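Print | E-mail
Filed under: Home & Garden, Odds and Ends

I finally got my sourdough rye to rise, and I've been grinning all week! Liv Lindqvist gave me her starter back in April and I nearly killed it twice (too cold a kitchen, then too much water). Now it doubles in five hours and smells like apples.
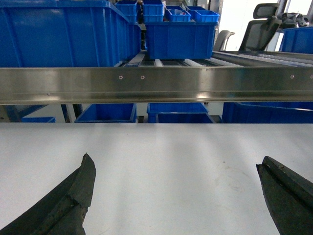
Rye dough is sticky stuff, so forget kneading, just stir it and wait. When it does come time to shape, I want a smooth white top like that one, plain all the way to its straight far edge, plus wet hands and a scraper. Bake it dark, then leave it alone until the next day. Gudrun Eide eats hers with brown cheese and now so do I!

Last updated: Thu 20 June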